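Kiltudari Kitchen Bench: What We Bought, What We Should Have Bought
Final report, budget and equipment section
Imke Vogler, Bogdan Ene, Marites Panganiban

Our team was given one robot arm, one white table and 2,394 dollars to equip a kitchen bench. The arm was already paid for, so we assumed the rest would be shopping. It was mostly spreadsheets.
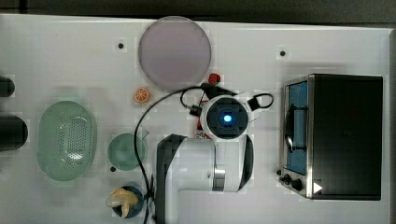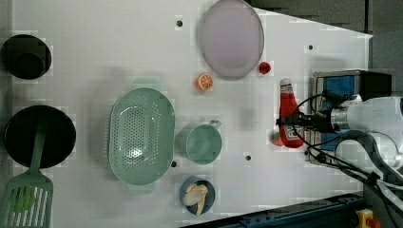 The arm at the bench, from overhead.

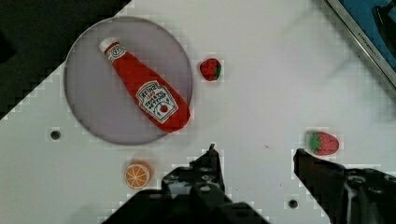
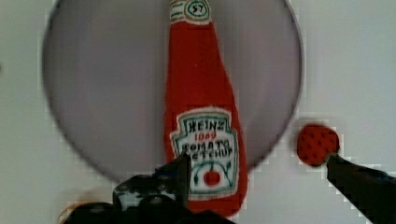 Ketchup on the plate, from the wrist camera.

We spent 1,519 dollars of the budget. The first draft of the plan, written by Bogdan on a Saturday, put nearly all of it into spare gripper fingers and left 100 dollars for "food, misc." Our adviser, Reinhold Diekmann, circled "misc." and wrote "this is the project" next to it. He was right, which he has mentioned since.

Toy food is cheap. Shipping toy food from three different stores is less so. We also learned that a plush ketchup bottle and a black pot do not belong on the same budget line, as the soft things have to be replaced on a schedule and the pot will outlive us all. Marites split the list into "wears out" and "doesn't," and the plan finally made sense.

Mounting hardware was our worst guess. We priced two brackets from Heitmann and forgot the bolts — all of them. The second order cost more in postage than in bolts.

For next year's team:

Order two of anything soft.
Measure the table before choosing an appliance.
Get the cable clips quote in July, before the lab rush.
Keep the unspent money in a line called "spares," as the department takes back anything called "remaining."

The full parts list is in Appendix B, with Bogdan's original draft kept at his request.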